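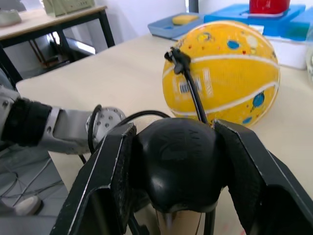

Trelledard Makers' Club - Label Printing Corner

Section 4. Loading labels and printing your first sheet

I wrote this for the Stendent printer by the back shelves, so if you're using the older Prokopenko one, skip ahead to Section 6. The buttons are in different places and you'll only get mad at it.

1. Switch the printer on with the rocker at the back and wait for the green light. It takes nearly 19 seconds and makes a grinding sound the whole time. Fine by me, it's always done that!

2. Lift the lid and slide both blue guides all the way out.

3. Drop the roll in with the labels feeding from underneath. I got this backward for a month and printed on the shiny side (sorry, Glykeria).

4. Pull out two labels' worth, snug the guides up to the paper, and close the lid until it clicks on both sides.

CAUTION: Keep your fingers off the silver strip under the lid. It stays hot for a good while after a long run. 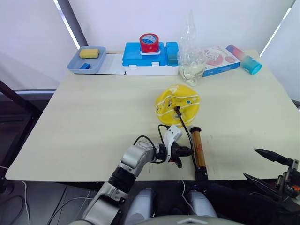

5. Press Feed once. One blank label should come out and stop right at the tear bar. If it stops halfway, hold Feed until the light blinks, then let go and let it measure the gap again.

6. Open Dandico on the shared laptop and pick size 58 from the list - it won't remember what you used last time, so check every time.

7. Print one test label before you send the whole batch.

Note: Error 541 means the lid is open on one side. Push down on the left corner.

If you're still stuck, ask Nektarios Galanis or leave me a note in the binder.

Last changed 5/11/20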